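Folding of clothes

Folding of clothes is the household practice of laying a garment in layers so that it takes less room and keeps its shape in storage. It is normally the last stage of doing the laundry, after drying and, for some fabrics, after ironing. The word is also used for the work done in shops, where garments are folded to a fixed size for display.

Most everyday clothes can be folded on any flat surface, such as a bed, a floor mat or a table.

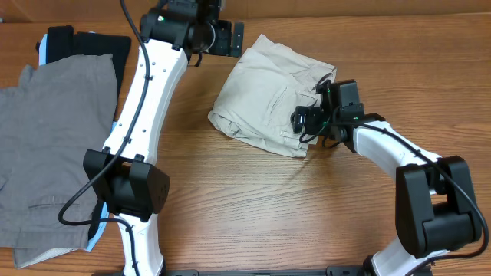
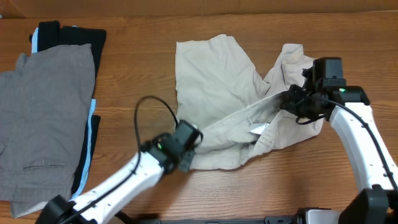 Clothing on a wooden tabletop

History

Before wardrobes with hanging rails became common, most households kept their clothes flat in chests. Folding was therefore the usual way of storage for rich and poor families alike. Linen was often laid between sheets of paper or with dried lavender, and the folds were changed from time to time so that the cloth would not wear out along one line.

In the hill town of Govodora, a local custom called the Grerkurau was kept until the time when washing machines arrived. Families washed their winter clothes together in September and folded them in the same evening, usually in the largest kitchen of the street. The local historian Normunds Vītola collected 82 accounts of this custom. According to his book, the wool garments were always folded by the oldest person present, and it was considered rude to unfold a piece which another person had finished.

Common methods

Flat fold. The garment is laid face down, the sides are brought to the middle and the length is then halved one or more times. It is the most common method for shirts and sweaters. Shop staff often use a board to keep the width equal - the Kragh board, a hinged model in grey plastic, was sold for many years to small clothing stores.

Lengthwise fold. This is used mainly for trousers and shorts. One leg is laid over the other and the seams are matched, then the piece is folded across. The pointed part at the seat can be tucked in to make a straight edge.

Rolling. The garment is folded once or twice and rolled from the hem. Rolling is popular with travellers, although thick fabrics do not gain much from it.

Upright fold. The garment is folded to a small rectangle which can stand on its edge in a drawer, so every piece can be seen from above.

Effect on fabric

A fold presses the fibres at one line, and over months the line can become permanent. Cotton and linen take a crease easily, while wool recovers better if it is left to rest. Knitted garments are usually folded, as hanging may stretch the shoulders. Clothes should be fully dry before they are put away, otherwise a musty smell or mildew can develop.

In a storage trial by the textile laboratory Desarix, 221 cotton shirts were kept folded for 10 months. Uldis Lapiņa, the author of the report, found that the colour had faded along the outer folds of shirts kept on open shelves, but not in those kept in closed drawers.

See also

Ironing
Laundry
Wardrobe
Clothes hanger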